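Guesthouse Tamayo Reopens in Skorkent With 13 Rooms and a New Kitchen

7/26/23 — SKORKENT. The Anum Group, which owns and runs small guesthouses, is pleased to announce that Guesthouse Tamayo on the old harbor road of Skorkent is open again for guests. The house was closed in March for renovation of the roof, the heating and all the bathrooms. The first bookings are already accepted, and the restaurant on the ground floor serves dinner every evening to both house guests and visitors from the town.

The house has now 13 rooms. Before the renovation there were more, but many of them were narrow, and in several it was difficult to open a suitcase on the floor. The group decided to join the smallest rooms together. Every room has its own bathroom with a shower, a writing table, a kettle and a window that opens. Three rooms on the ground floor have wide doors and no step at the entrance, and these rooms can be reserved by telephone so that the staff can prepare them as the guest needs.

"We had many long talks with our regular guests before we started the work," said Babar Sethi, managing director of the Anum Group. "They asked us for quiet, for good beds and for a proper breakfast. A few of them asked us please not to change the stairs. So the stairs are the same stairs, and they still make the same noise."

The walls between the rooms have been filled with new insulation, and the old water pipes, which were a frequent subject in the guest book, are removed. The heating can now be set separately in each room. The lounge keeps its fireplace and its low ceiling, and the bar counter was cleaned and put back in its earlier place beside the garden door.

The restaurant, named Plulov, has 63 seats, and more tables will stand in the garden when the weather permits. The kitchen works with a short menu that changes with the season. At present it offers fish soup with rye bread, roast lamb with barley, and a baked pumpkin dish for guests who do not eat meat. For dessert there is plum cake, prepared after the recipe the house has used for many years. Breakfast is served from seven until ten, and on request a packed breakfast is given to guests who leave early for the ferry or for the hills.

The bar pours beer from two breweries of the region and a cider which is pressed in the next valley. Wine is sold by the glass and by the bottle — the list is not long, but the staff has tasted all of it and is glad to give advice.

A night in a double room costs from 100 euros with breakfast. Single travelers pay a lower price outside the high season. Children under three stay free in the room of their parents, and a cot can be ordered at the time of booking. Dogs are welcome in the ground floor rooms and in the bar, but are not allowed in the restaurant.

The group also wishes to make walking holidays in Skorkent more simple. Guests can leave their bags at the reception in the morning and have them carried to the next guesthouse on the coast path. There is a room for drying boots and jackets behind the kitchen, and maps can be borrowed without a deposit. Bicycles can be locked in the covered yard.

"Skorkent is not a place which people pass by accident," Mr. Sethi said. "They come because someone told them about it. We would like that they stay two nights instead of one, and that they spend some of this time in the town, in the bakery and in the small museum. If the town has a good season, we have a good season too."

All staff members who worked in the house before the renovation were offered their position again, and most have returned. The group is still looking for a second breakfast cook and for a person at the evening reception. Applications may be handed in at the guesthouse or sent by post.

Bookings can be made by telephone, by letter or on the website of the guesthouse. Journalists who wish to visit the house are kindly asked to contact the press office of the Anum Group two weeks before the planned stay.

About the Anum Group

The Anum Group is a family company in the field of small hotels, guesthouses and country restaurants. Its houses are managed locally, and each one keeps its own name and its own menu.
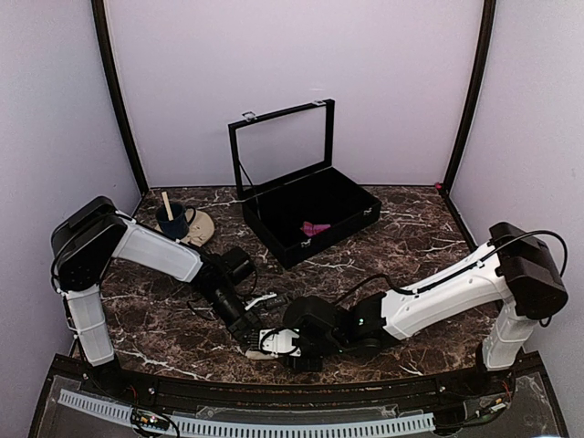

Black display box with open glass lid, on a dark brown marble tabletop.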